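## Chapter 9: Paying for Equipment

Most businesses own things that last longer than a year. A bakery has ovens, a haulage firm has lorries and a dentist has a chair. These are called **non-current assets**, and they cause a problem that stock and wages don't. When a baker buys flour, the flour is used within days and its cost can be set against the bread it went into. When the same baker buys an oven, the money leaves the bank in one go but the oven goes on working for years. In which year should the cost be counted?

This chapter deals with that question. It also looks at the different ways a business can get the use of equipment in the first place, as buying outright is only one of them.

Before you start, make sure you are happy with the difference between cash and profit (Chapter 4) and with the layout of a simple balance sheet (Chapter 7). You will need both.

### 9.1 What counts as equipment?

Accountants use the word more widely than most people do. It covers machinery, tools, furniture, computers and fittings, so long as the business expects to use them for more than one accounting year and doesn't plan to sell them as part of its normal trade. A van is equipment to a florist. To a van dealer it is stock.

Small items are usually left out. A stapler may last ten years, but no sensible business would keep a record of its value. Most firms set a limit, known as a **capitalisation threshold**, and anything costing less is treated as an expense straight away. Kirketti, a small furniture maker we shall follow through this chapter, sets its limit at £124. A drill costing £90 goes into the expenses for the year. A bench saw costing £1,400 goes on to the balance sheet.

The limit is a matter of judgement. A large firm may set it at several thousand pounds, while a sole trader may treat a desk lamp as an asset if money is tight. What matters is that the same rule is used from one year to the next, or the figures can't be compared.
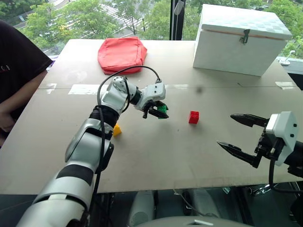
*Figure 9.1 A robotic arm and gripper at a tabletop.*

The cost of an asset is more than the price on the invoice. It includes everything needed to bring the item into use: delivery, installation, testing, and any building work that has to be done first. Training staff to use it is not included. Neither are repairs, insurance or the electricity it uses. These are running costs, and they belong to the year in which they arise.

Suppose Kirketti buys a planing machine from a supplier called Voletti. The invoice shows the following:

| Item | £ |
|---|---|
| Planing machine | 6,000 |
| Delivery | 138 |
| Installation and testing | 62 |
| Service contract, first year | 300 |
| **Total paid** | **6,500** |

The amount recorded as the cost of the asset is £6,200. The service contract is left out and treated as an expense. Students often lose marks here by copying the total from the bottom of the invoice, so read every line.

### 9.2 Spreading the cost

If Kirketti counted the whole £6,200 as an expense in the year of purchase, its profit that year would look poor and its profit in later years would look too good. Instead the cost is shared out over the years in which the machine is used. This sharing out is called **depreciation**.

Three figures are needed:

- the cost of the asset
- its **useful life**, meaning the number of years the business expects to keep it
- its **residual value**, meaning what it is expected to fetch at the end

Only the first is a fact. The other two are estimates, and two honest accountants may disagree about them. A planing machine in a busy workshop wears out sooner than one used on Saturday mornings. Computers are often replaced while they still work well – the software moves on and leaves them behind.

Depreciation does not involve any movement of cash. The money was spent when the machine was bought. Nor does it build up a fund to pay for the next one, although many people outside the subject believe that it does. A business that wants to replace its equipment must set money aside separately or borrow.

There are several methods of working out the yearly charge. We shall use 2 of them, the straight-line method and the reducing balance method, and compare the results for the same machine.

### 9.3 Buying, hiring and leasing

A firm that can't afford to buy, or doesn't wish to, has other choices. Ilach is a landscaping business that needs a digger for only a few weeks each spring. It hires one by the day. The daily rate is high, but the firm has nothing to store, insure or repair over the winter.

Krasniqi, a printing firm, uses its presses every working day. Hiring by the day would cost far more than buying, so it signs a **lease** and pays a fixed sum each month for several years. At the end, depending on the agreement, the press goes back to the owner or may be bought for a further payment.

Under **hire purchase** the payments are also spread out, but the customer becomes the owner once the last one has been made. The total paid is higher than the cash price, and the difference is interest.

### Key terms in this chapter

**Capitalisation threshold** – the cost below which an item is treated as an expense.

**Depreciation** – the sharing of an asset's cost over its useful life.

**Residual value** – the amount an asset is expected to be sold for when the business has finished with it.

**Hire purchase** – an agreement to pay by instalments, with ownership passing at the end.

We begin with the straight-line method, using the figures for Kirketti's planing machine. Keep the table from section 9.1 to hand.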